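Water Hardness at the Adby Works

Since the May changeover to the Ruvcombe borehole, supply hardness at Adby has averaged 250 mg/L as calcium carbonate. The old reservoir feed averaged 89 mg/L. The water is safe to drink. Expect scale on kettle elements, tap aerators and steel surfaces.

Stainless steel sinks show deposits first, usually near the drain. Wipe basins down after use and descale monthly with citric acid. Do not use bleach or wire wool.

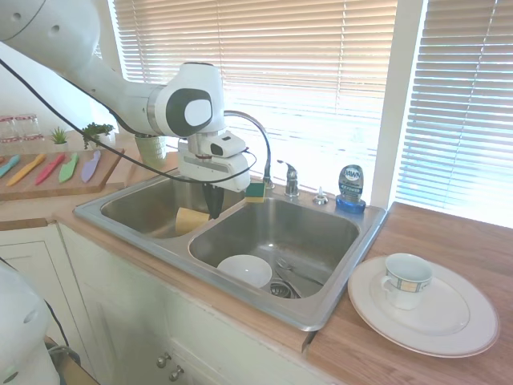
Softener settings

Units on the ground floor must be reset to the new hardness value. Regeneration is now triggered at 1,714 liters, down from 2,000. Use tablet salt only and keep the level above the water line. Report fault codes to Grigoris Xenos in Building Services before 4 p.m. for same-day attention.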